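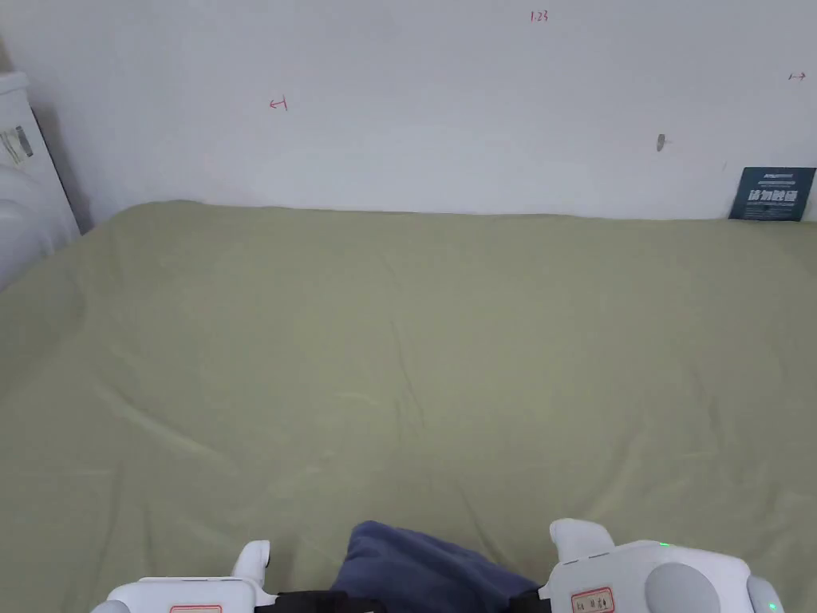
Italo Zanetti wrote to this office that folding was never the hard part of his job, and that he would hand it to a machine tomorrow if someone would tell him what he is to do the day after.

Sep 18, 2020
By the Editorial Office, Lurby

The letter deserves a direct reply. Employers who bring automation into textile work tend to speak first of output. The plan put forward at Cenach says that 665 positions will be "affected" by 2027, and it leaves that word undefined. Staff are entitled to a definition before they are asked for their cooperation.
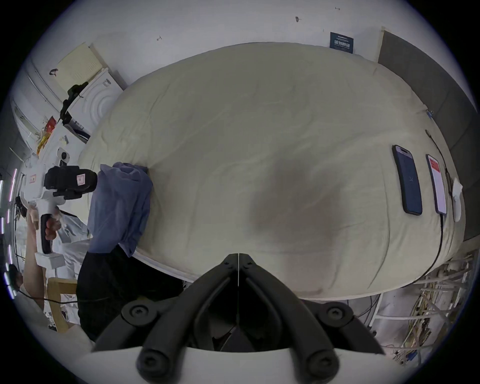 2 min read

Cooperation is what is being asked. A gripper learns to handle cloth from people who already know how, and the hours they spend holding the tool are skilled hours. In our view they should be paid and recorded as such - at present they are often entered as training received, when the employee is the one giving it.

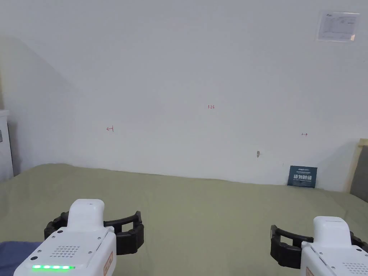
The same principle should govern what follows. Those who taught the system should have first claim on the positions that supervise and correct it, and management should publish the terms by November. We support the introduction of this equipment. We do not support signing up to it on the strength of one undefined word.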